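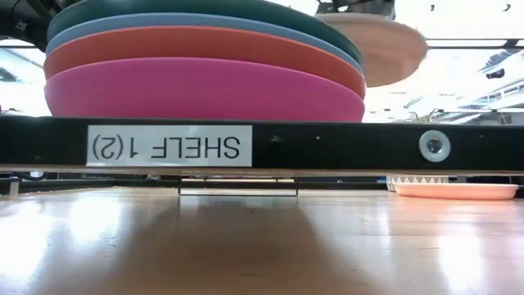 Tan plate in the gripper, next to the stack on the shelf marked SHELF 1(2).

Re: Grostix two-arm kit, worth the hire charge?
3 August 2026

On the list, the Nementhorpe canteen group wrote:
> We have been offered the Grostix kit on a 14-day hire. Has anyone
> tried it with plates? The leaflet only talks about boxes. We would
> also like to know how long it takes to set up and what is in the
> price.

We have it on trial at Skornholm, so I can answer most of that. The hire is 693 for the 14 days, plus a deposit of 200 which comes back when the crates do. That covers both arms, the grippers, the cameras and phone support in office hours. Delivery is extra and depends on where you are.

Setting up took us most of a day. Bolting the arms on was the easy part. Lining up the cameras was slower, and the manual has the steps for it in the wrong order. Do chapter 6 before chapter 5.
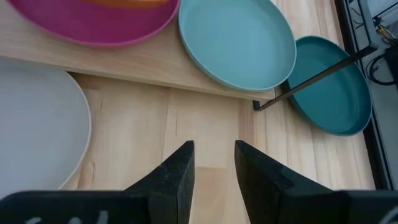
From the wrist camera: gripper open, plates on the raised board and on the table.

I would ask for the spare finger pads when you order. They are not on the standard list and ours came a week after everything else.
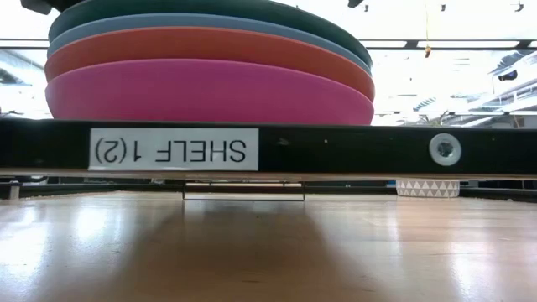
> Can we put it on our own table?

You can, as long as the rails fit the clamps. Send Grostix the rail width before you book, and they will tell you which clamps to ask for.

On running it day to day, you need one person who has done the training call, and that person has to stay within reach of the stop button.
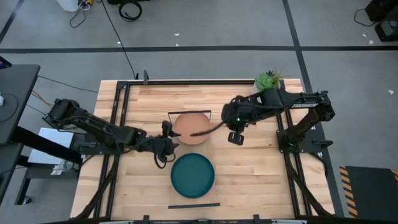 The call lasts about 2 hours and is booked through Değirmenci, who handle the hire side. Book it for the day after delivery. I can send you our settings file if you go ahead.

Cengiz Şimşekoğlu
Skornholm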